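How I sort out the pen drawer (and anything else that's turned into soup)

Every February I get the urge to sort something, and it's nearly always the drawer under the phone table. You'll have one of these. Ours is where felt tips, elastic bands, dead biros and the odd birthday candle all go to live together, and by the end of winter it won't shut. I've done it often enough now that I've got a way of going about it, so I thought I'd write it down, mostly because my sister keeps asking.

What you need

A clear flat surface, bigger than you think. A few open plastic tubs without lids. A sheet of scrap paper. A damp cloth. A bin bag, and a cup of tea if you're me.

About the tubs: please don't go and buy a matching set! I did that once, a Stodine drawer system with dividers that clicked together, and the sections were all a centimetre too short for a marker pen. I use old food tubs and a couple of shallow bins I picked up from Girard when it was still on the corner. See-through ones are lovely as you can tell what's in them from the other side of the room, but a plain grey one does the same job.

Step one: tip it all out

All of it. I know it's tempting to pick out the nice things and leave the fluff at the bottom, but then you've still got a fluffy drawer. Take the drawer right out if it'll come, turn it over, give the base a tap. Then wipe it and leave it somewhere to dry while you get on with the rest.

Step two: put your tubs out before you touch anything

Spread them well apart. I used to line mine up in a row along the front and I was forever dropping things in the wrong one, or knocking the lot with my elbow. Now I put them towards the edges of the table and keep the middle for the heap, and it's so much easier.

Decide what each tub is for and stick to it. Mine go: markers and felt tips, then a second one for markers if there are loads, then small bits. Small bits means rubbers, clips, string, bands, anything that would get lost among the pens.
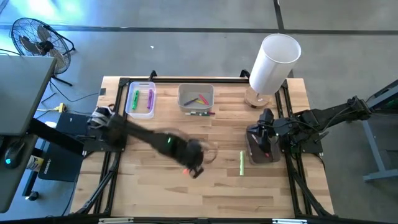 Step three: pick up one thing at a time

This sounds daft and slow, but it's quicker than grabbing handfuls. When I grab a handful I end up stood there holding it, looking for somewhere to put it down, and it goes back in the heap. One thing, one tub, next thing. You get a nice rhythm going after a bit (I have the radio on).

Elastic bands are the worst as they wrap themselves round everything. I hunt those out first. If a band has gone sticky or cracks when you stretch it, bag it.

Step four: test the pens

Scrap paper out, caps off, quick squiggle. If it writes, back in the tub. If it's faint, I stand it tip down in a mug overnight with the cap on and give it one more chance in the morning. Lorne Gosselin, who I used to share an office with, swore by dipping the tip of a water-based one in warm water for a second, and I've had that work on up to 2 in a batch, so don't get your hopes up.

My last count, and I only counted because my nephew bet me there'd be 100, was 81 pens. He still thinks I hid some.

Step five: colours, or not

I don't sort by colour. I tried it and it lasted until someone wanted to draw a dragon. What I do is lay the markers down flat with a bit of space so you can see the caps. If your tub is so full you have to dig, you need a second tub, or fewer pens.

Step six: put it back

Pens at the front, small bits at the back, tubs straight into the drawer if they fit. Ours is a Rillgate unit from years ago and two tubs go in side by side with a gap for the scissors. Measure before you start if you're not sure, I've learnt that one the hard way.

Anything left over on the table that doesn't belong in the drawer at all goes to its proper home that same day. Otherwise it sits on the side for a week and then somebody opens the drawer and sweeps it back in. In our house that's usually me.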